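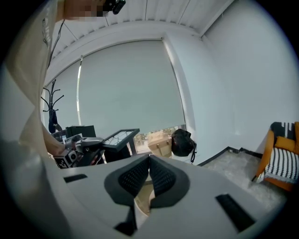

*Two black rubber finger pads with a fine pattern of raised dots, and a person in cream-colored clothing at left.*

# Residential circuit breaker

A **residential circuit breaker** is a switch that shuts itself off when too much current runs through the wire it protects. Every modern house in the US has a panel full of them, usually in a garage, a basement or a closet that somebody has filled with coats. I've been writing the home wiring pages on this wiki for a while now, and this is the one people write to me about the most, so I've redone it from top to bottom (July 2025) and tried to keep the math out of it.

## Background

Before breakers there were fuses. A fuse has a thin strip of metal in it that melts when the current gets too high, and then you throw it away and screw in a new one. They work fine! The trouble was that people got tired of buying them and put in a bigger size, so a wire meant for 15 amps ended up behind a 30 amp fuse and cooked quietly inside the wall. Breakers can be reset by hand, so the temptation mostly went away, and swapping in a bigger one takes enough effort that most people don't bother. I still see fuse boxes in older houses, and my grandmother's had one until she sold the place.

## How it works

Most household breakers have two separate ways of tripping, and I think it helps a lot to know which is which.

### Thermal trip

Inside the case is a strip made of two metals bonded together. When it warms up, one metal grows more than the other and the strip bends. Bend it far enough and it lets go of a latch, and the contacts spring apart. It's slow on purpose. A vacuum cleaner or a table saw pulls a big gulp of current when it starts, and you don't want the lights going out every time, so the strip shrugs off a short burst and only acts on an overload that keeps going.

### Magnetic trip

A dead short is a different animal. Current shoots up to many times the normal amount, and waiting for a strip of metal to warm up would be a terrible plan. So there's also an electromagnet, which yanks the latch open in a fraction of a second. If your breaker snaps off the very instant you plug something in, this is probably the part that did it, and I'd take a good look at the cord before trying again.

## Common types

| Type | Usual rating | Where you find it |
|---|---|---|
| Single-pole | 15 or 20 amps | Lights, ordinary outlets |
| Double-pole | 30 amps and up | Dryer, water heater, range |
| GFCI | 15 or 20 amps | Bathrooms, kitchens, outdoors |
| AFCI | 15 or 20 amps | Bedrooms, living areas |

The last two do the regular job plus an extra one. A GFCI breaker compares the current going out with the current coming back, and if some has gone missing (through you, say) it shuts off. An AFCI listens for the jittery pattern of an arc, the kind you get from a loose screw or a nail through a cable. People mix the two up constantly, me included when I'm tired. You can also get both in one unit, usually labeled "dual function," and those cost more.

## Nuisance tripping

This is the term for a breaker that trips when nothing seems to be wrong. Early AFCIs had a bad name for it, and treadmills and old vacuums with worn motor brushes can still set them off. My advice is to be slow to blame the breaker, though. So-yul Heo, who edits the motors pages here, kept notes on her own house over one winter and logged 11 trips on the same kitchen circuit. She was all ready to replace the breaker, and then she moved the toaster oven to another outlet and the trips stopped. It had been sharing with the microwave the whole time.

You can do a rough check yourself. Add up the watts of everything on the circuit and divide by 120, and you've got the amps. A 600 watt appliance draws five amps, so two of them running side by side take ten, and a 15 amp circuit doesn't have a whole lot left for a hair dryer after that.

## Resetting

A tripped breaker often sits in the middle, between on and off, and this fools an awful lot of people. Pushing it straight to on usually does nothing. Turn off or unplug what's on the circuit, push the handle firmly to off until you feel it click, then push it to on. If it trips again with everything unplugged, leave it off and call an electrician. Same goes for a breaker that feels hot, smells burned or has any browning around it.

## Replacement and lifespan

Breakers last for decades if they're left alone, but they aren't immortal, and one that has opened on a hard short several times may not be dependable anymore. The replacement has to be a type listed for your panel. Plenty of brands look alike and will even snap into place, and that doesn't make them a match! The label inside the panel door tells you what's allowed.

I'd leave the job to a licensed electrician, and in many towns you're required to. Even with the main breaker off, the big lugs where the utility wires come in stay live, and there's no switch in the house that changes that.

## See also

- Ground-fault circuit interrupter
- Panel labeling (my next rewrite, I've only got the outline so far)
- Wire gauge and ampacity
- Fuse (electrical)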